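4. What the insole trial can and cannot tell us

4.1 Who took part

The Prestora survey went out in August to 3,000 staff who spend most of a shift on their feet, in stores and in the Adholm warehouse. We received 2,717 usable replies. That is a very high return for a workplace survey, and we would be more pleased with it if the form had not been handed out at shift meetings by team leaders. People who fill in a form in front of the person who writes their roster may not say what they would say at home. We have no way of measuring how large this effect was, and the reader should keep it in mind through all that follows.

Of those who replied, 553 said they had worn a bought insole at work on most days of the past month. We call them regular wearers. The label is looser than it sounds. The question did not ask what kind of insole, how old it was, or whether it had been moved from one pair of shoes to another. Several written comments make it plain that some people counted the liner that came with their boots, and a few seem to have counted thick socks. We left these people in, as we could not remove them fairly on the strength of a comment box that most staff left blank.

4.2 The insole as a single thing

Much of the earlier writing on this subject treats "insoles" as one product. A flat textile-topped liner, a moulded arch support and a gel heel pad are sold from the same rack and often end up in the same line of a results table. They do quite different jobs, if they do a job at all. A thin liner changes the feel of the shoe and takes up a little room. A firm arch support changes where the foot presses. To average the two and report a benefit for "insoles" tells a buyer very little.

Colour is a smaller matter, but we doubt it is nothing. In many trials the treatment insole is bright and new and the comparison insole is plain, or there is no comparison insole and the other group simply carries on in its old shoes. A person who pulls a bright new pair from a packet knows that something has been done for them. If they then report less soreness at the end of the week, we have learned that they feel looked after. Whether the foam had any part in it is a separate question, and most of the study designs we read could not answer it.

Figure 2. Insoles in different colours: yellow, and red with orange edging.

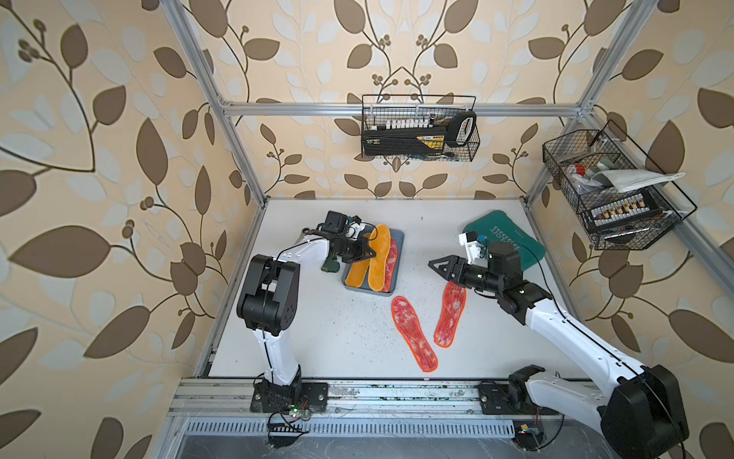
4.3 Comfort scores over time

The wearers' group was asked for a comfort score at the start of the program and again after 18 weeks. Scores went up. They also went up among staff who wore no insole, by an amount that we cannot tell apart from the first with the numbers we have. Two things changed in those weeks that had nothing to do with feet. The Adholm site put down matting at the packing benches, and Prestora brought in a second short break on long shifts. Either one could produce the whole of the rise.

A report supplied by Lemma, which sells workplace comfort programs, looked at the same scores and credited the insoles. It did so by leaving out the non-wearers. We asked for the reasoning and were told that people who chose not to wear insoles were "not part of the intervention". That is true, and it is exactly why they were needed. Without them, any change in the building is counted as a change in the shoe.

There is also the matter of who stops. People who find an insole uncomfortable take it out, usually within days, and after that they are no longer regular wearers. By the end of the program the group is made up of those the product suited. Their scores are real, but they describe survivors. A fair trial would follow everyone who was given a pair, including the ones whose insoles went in a drawer.

4.4 Fit

Figure 3. Two red insoles with orange edging, laid side by side in a tray.

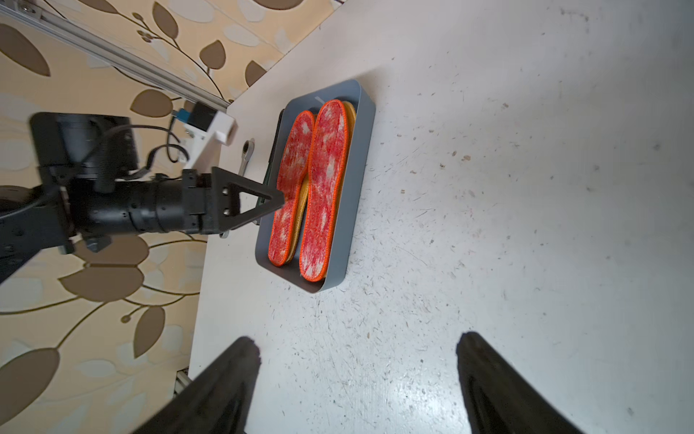

Fit is the part of the evidence we found thinnest. Shoe sizes are not the same from one maker to the next, and work boots in particular run wide. An insole that lies flat in a runner may curl at the toe in a narrow dress shoe or slide about in a boot. Staff were told to trim where needed, with no pattern and no check afterwards. We have seen trials of this kind that report arch height to the millimetre and say nothing on whether the thing sat properly in the shoe.

The Grinura pilot did look at fit, by asking wearers to bring their shoes in. It was small, and its authors were careful to say so. Their main finding was that people were poor judges of whether an insole was the right size – they went by feel, and a slightly short insole felt fine to most of them until they had walked on it for a while. We would like to see that repeated before anyone builds on it. If it holds up, then self-reported fit, the only sort we have in the Prestora data, is worth very little.

Price was not recorded either. We raise it because staff who had paid for their own insoles may score them more kindly than staff who had been handed a free pair, and our sample holds both, mixed together in proportions we do not know.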